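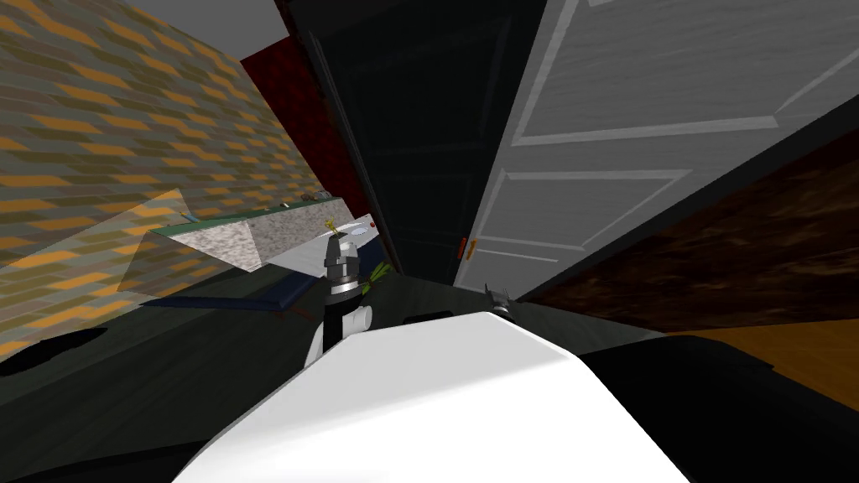
Somtochukwu Ekpo wants to know where the 744 parking spaces are going to go. The question came up twice at the Bidthorpe planning meeting in May, and both times the answer was a map with no numbers on it.

The town says its downtown plan, drawn up by Dostier, will bring 50 new shops to the streets behind the old bus station. It said much the same thing 13 years ago. Five shops opened then, and two of those had only moved from around the corner.

Unathi Xaba, speaking for Dostier, told the meeting that "demand is strong" and that talks with store owners were going well. Asked to name one, Xaba said it was too early.
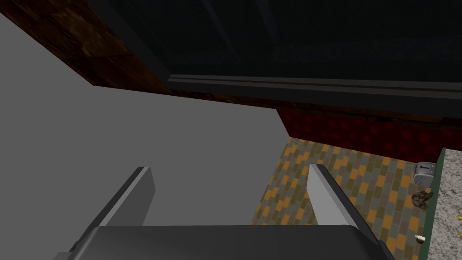

The rents are another puzzle. Dostier's own figures put them above those in Fasbridge, which has a train station and twice the foot traffic. Why a bakery would pay more to be in Bidthorpe is left to the reader's imagination.

Council members are expected to vote before the summer break. The full parking study will be published after the vote.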